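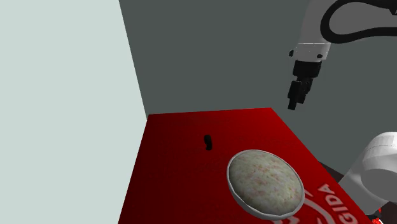
Shona Carnegie asked that the record state plainly which recordings were lost and which were only misfiled, as the two have been discussed this week as though they were the same thing. Her request is accepted and the entry is set out accordingly.

Notebook, audio software bench, May. Entered 4:30 p.m.

Matter under review: the Pikurell recording app, tablet build 36, and its handling of takes when the device goes to sleep during a session.

Misfiled. 13 takes from the Hevbridge rehearsals were saved under the date of the first session instead of the date on which they were made. The audio is complete in every case. The takes have been moved to the correct folders and the names corrected by hand. Magnus Mackay has the list.

Lost. One take, 253 seconds long by the session log, has a name and a length but no sound. The temporary file was removed when the app restarted. Recovery was attempted twice with the usual tool and is not considered worth a third attempt. The players have been informed through Chisholm.

Procedure followed today. A fresh project was opened with one mono input at the standard rate. Recording was started, the screen was allowed to lock, and the tablet was woken after one minute. The test was repeated 10 times on battery power, then the same number of times on the charger. On battery, the take was closed early in four of the runs. On the charger, every take ran to its full length. The metronome was left off throughout. Lorna Mowat has noted that the rehearsals were recorded with it on, so the test does not yet match the conditions in use.
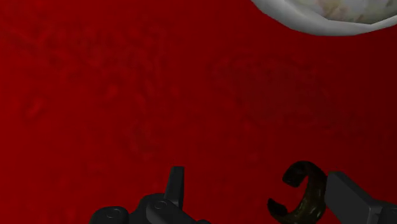 The second series will therefore be run with the metronome on and the count-in set to two bars. The input level should remain where it is. Please do not update the tablet before then, even if prompted.

Kenna Rankin has proposed that the app write to the final file from the start and dispense with the temporary one. The objection recorded in the previous entry still stands: an unfinished file cannot be opened by the Atside editor, and several users move takes across while a session is in progress. A compromise would be to keep the temporary file until the next launch has been completed and the take checked. Kenna will prepare a build on that basis.

Open items:
Date stamp to be taken at the start of each take.
Warning message on low battery, wording to be agreed with Morag Mowat.
Session log to show the reason a take was closed.
Spare audio cable still not returned to drawer 2.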